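# Lessons by Hand

The robotics teaching floor at the Pastau Institute occupies what was once a print shop, and the daily schedule is still posted where the shop's orders used to hang. On most mornings the first entry reads "sorting, two arms, two baskets." It has read that way, with small changes, since July.

The work behind that entry is simple to state. A person at a set of hand controls moves two robot arms through a household task, and the system records every joint position along with the camera views. When enough of these sessions have been collected, a learning program studies them and attempts the task alone. The Institute calls each recorded session a lesson, and the people who give them are called instructors.

Joaquín Gallardo has directed the instruction program from its start. He came to Pastau from a career in vocational education, where he trained machinists, and he was hired in part for that background. "We had excellent engineers," he said. "We needed someone who had thought about how a skill passes from one person to another, and about how often it fails to."

His first decision was to slow everyone down. Early lessons had been recorded as quickly as the operators could manage, and the arms that learned from them were hurried and careless near the edges of things. Under the present rules, an instructor approaches an object, pauses, closes the gripper, and lifts only when the hold is sound. If the hold is poor, the instructor sets the object down and tries again, and the second attempt stays in the record. Lessons containing a recovery are marked and kept in a separate group, which Mr. Gallardo regards as the most useful part of the collection.

That collection, known internally as Delon, held 1056 lessons when the Institute closed its books on the first phase. They were given by nine instructors, each of whom completed 16 hours of practice before recording anything that would be kept. Practice begins with one arm. The second is introduced later, and several instructors described that day as the hardest of their training.

"You find that your own hands have been cooperating all your life without asking you," Mr. Gallardo said. "At the controls, you have to arrange the cooperation yourself."

The choice of objects receives as much care as the choice of movements. A foam cube forgives a clumsy grip. A small can lying on its side may roll. Toy food and figurines have uneven outlines, and an instructor must decide where to take hold of them. Ring-shaped items, such as rolls of tape, raise a different question: one may pinch the rim, or one may put the fingers through the hole and carry the roll from inside.

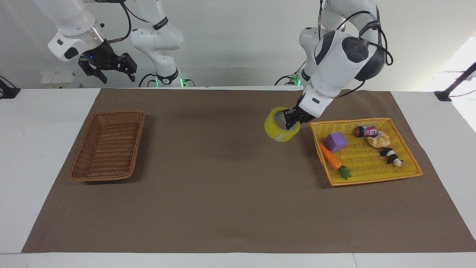
The instructors did not agree on such matters at first, and the disagreement was instructive. Identical objects were being handled in several ways, and the early models produced an uncertain mixture of them all. The Institute responded with a written guide, the Lazaridis Handbook, named for the room in which it was drafted. It permits more than one grip for many objects but asks that each be carried out cleanly and recorded under its own label.

Results have been measured with caution. The second phase, called Breltovar, will ask whether arms taught in one room can do the same work in another, with different light and unfamiliar baskets. The Institute plans to publish its findings whether or not they are favorable, and it has set aside part of the budget for repeating any lessons that prove unclear.

Applications for the next group of instructors opened in January 2021. No background in robotics is required. Candidates are asked to spend a morning at the controls and then to write a page explaining, in plain terms, how they would teach a newcomer to pick up a cup. Mr. Gallardo reads every page himself — usually before he looks at the scores from the controls.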